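What Does a Stage Manager Do?
by Kevser Aksoy

You go to a play. Lights go down, curtain goes up, somebody walks out and starts talking. Who told the lights to go down? Not the actor. Not the director either — she might be home eating soup by then.

It was the stage manager. The SM for short. Sits in the dark, off to one side, with a headset and a big fat binder.

The binder is called the prompt book. Every line of the play is in it, plus notes in pencil. Where people walk. When the thunder goes. When the door has to slam. Pencil, becuase things change all the time.
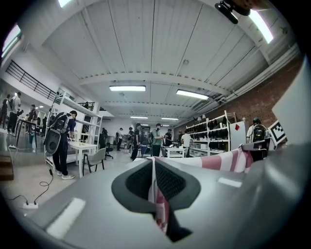

Next job: props. A prop is anything an actor picks up or uses. Cups, letters, a fake fish. Even a cloth. Say the play has a picnic, and the cloth is striped pink and white like the one in the photo. Somebody has to know which table it starts on, who carries it off, and where it goes for act two. That all gets written on a props list, and the list gets checked before every single show.

Then come the cues. A cue is a signal to do something NOW. The SM says "stand by" first, so everybody gets ready. Then the name of the cue. Then "go." Nothing moves until "go"! So don't say that word on a headset by accident.

At the Joseck Theater our last play had 2 acts and 3,125 words in the script. Short one. Still plenty of cues, and I called all of them.

Want to try it? Get a short story and two friends. One reads, one does the flashlight, one does sounds. You you hold the pencil and call the cues. Stand by, flashlight... go.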